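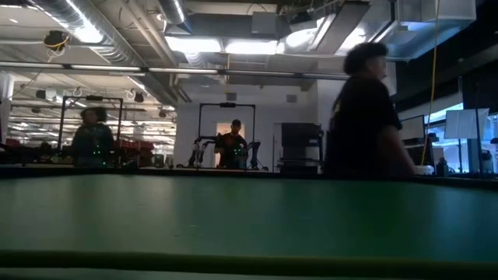

The workshop at Prirkstead, with two of the frames in use.

Prirkstead Open Day Working Group
Minutes, February meeting

Present: Róisín Nic Aodha (chair), two from Ternow, one from Luvano, front desk. Apologies from Bañez.

1. Last minutes
Agreed, with one correction. The parking figure should have read 22 spaces.

2. Numbers for the open day
134 people have signed up so far. The room takes groups of nine at the most, with one guide each. Ternow asked if school groups could be larger. Not agreed. Schools will be split on arrival and the second half will start in the break room with the talk.

3. Walk-through of the workshop
The group watched the frames being worked before sitting down. Points raised:
The green lights on the operators' gear show up well from a distance. Guides should mention them early, as visitors are going to ask.
Luvano thought visitors would want to stand closer than we can allow. Floor tape to go down the day before. Róisín to decide the distance with the operators.
Light is uneven. The ceiling is bright and the people working under it look dark. Ternow to try a lamp on a stand and report back.
Bottles and loose items to be off all counters by opening time.

4. Demonstration
Each demonstration to last about 8 minutes, then questions. Operators swap after every second group. Ternow would like visitors to have a turn in a frame. Discussed at some length. Left out this year, to be looked at again once insurance has replied.

5. Signs and handouts
Bañez sent a draft handout. It is too long and uses "teleoperation" without saying what it means. To be cut to one side of paper. Luvano will print.

6. Any other business
Coats: use the rail in the corridor.
The front desk needs the final list of guides by the end of the month.

Next meeting in March, 10 a.m., same room.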